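Corurer student team moves gripper trials into furnished rooms

Students in the Corurer robotics project at Furbridge have finished the first round of household recordings with their hand-held two-finger gripper. The set holds 2,000 short pick-and-place runs made in 23 rooms. Training of the arm policy begins in December.

The tool has no motors of its own. An operator closes the fingers by hand, and the camera on the tool records each approach and release. The same finger geometry will later be mounted on the lab's Steiner arm, so that the recordings carry over without rescaling.

In the tidying task, small items are sorted between a sofa and a round black container on the floor. Sponges, wrappers, cartons, folded blankets and a hairbrush give a wide spread of stiffness and surface.
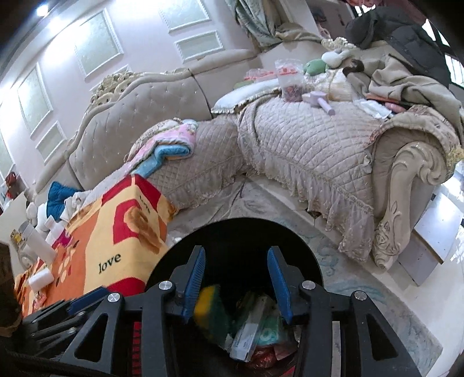 Finger pads and linkage

The current pads are ribbed and angled toward each other. Relu Sandu, who leads the hardware group, said the ribs were made deeper after thin packaging slipped in bench tests. Linkage play is checked after every 50 runs, and the screws are retightened if the fingertips are off by more than 3 mm.

Soft goods remain the weak point. Fleece folds over the fingertips and blocks the camera's view of the contact area, and those runs are tagged separately in Undex, the team's labeling tool.

A second round will cover kitchens and laundry areas. Students wishing to join the labeling group should contact the lab office.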